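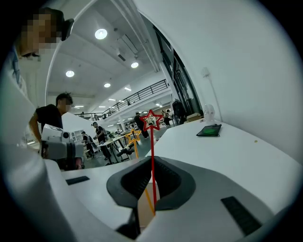
Hand-held gripper at the side table, hall side, May open day. Star overlay on.

Notebook, May, written up 4:30 pm

Open day at the Serkdale hall. I had the table by the white wall from opening until lunch, then Frauke Seidel took it and I went round the other stations. Notes on what to change before we do this for the Hamann people.

Setup. Two hand-held units on charge overnight, both full at the start. Tablet flat on the white table, fan on behind it because that corner gets stuffy. The mezzanine stayed open to visitors, so there was always somebody looking down at us from the railing. I'd put a sign up there next time telling them they can come down and try it.

What we showed. Visitor picks up the gripper, squeezes, sees the jaws close, then picks up a block from the tray and moves it to the other tray. After that we let them look at the recording on the laptop. Most wanted to go straight to squeezing it and skipped the talk, so by mid-morning I'd cut the talk to two sentences and gave the rest while they were handling it. Worked better.

Overlay. We left the red and yellow markers on all day. People asked what the stars were more than they asked about anything else. I need a shorter answer than the one I was giving. Frauke says "points we draw on top of the video, they aren't in the room" and leaves it at that, and I'll use hers. The outlined stars hold up fine against the back of the hall, but the yellow one is harder to pick out over the work tables. Try a thicker line for it.

Grip pads. Long discussion with two visitors from Vetitz who handle glass jars and wanted to know whether the ribbed lining marks the surface. I said not on anything we've tried, but we haven't tried coated glass. They are going to send a box of samples. If it arrives addressed to me, please open it and put it on the shelf by the sink, not in the cold store.

Trigger. Several children could squeeze it only with both hands. The return spring is the 900 gram one from the Plarnomwood order. We have a softer one in the drawer and I'd like to fit it to one unit and mark that unit with green tape. It needs checking first that the jaws still open all the way with the softer spring.

Block test. Between visitors I ran the tray-to-tray move myself, 100 mm blocks left out because they don't fit the tray. 95 clean moves, 5 drops. All the drops were the small cylinder, and all were when I came in at a slant. Same thing we saw in April, so I'm not blaming the new pads yet. Frauke thinks I rotate my wrist too early. Possible. She'll run the same set tomorrow and write her numbers under mine.

Storage. Laptop was down to the last bit of disk by noon. We record every squeeze whether it's useful or not. Short clips add up, about 1,000 files by the time I handed over. Add a pause button to the screen, or at least a key for it.

Wide lens. Two people said the table looked bent on the laptop and asked if the picture was broken. It's the lens. Could put a flattened view next to the raw one if it doesn't slow the laptop down.

To do
Softer spring on one unit, green tape
Thicker yellow line
Sign for the mezzanine
Clear the laptop disk, copy the day's files to the big drive first
Second small cylinder, the old one has a chip in it
Ask Hamann how many people they are bringing and whether they want the talk at all

Both units back on charge. Tray blocks are in the blue crate under my bench.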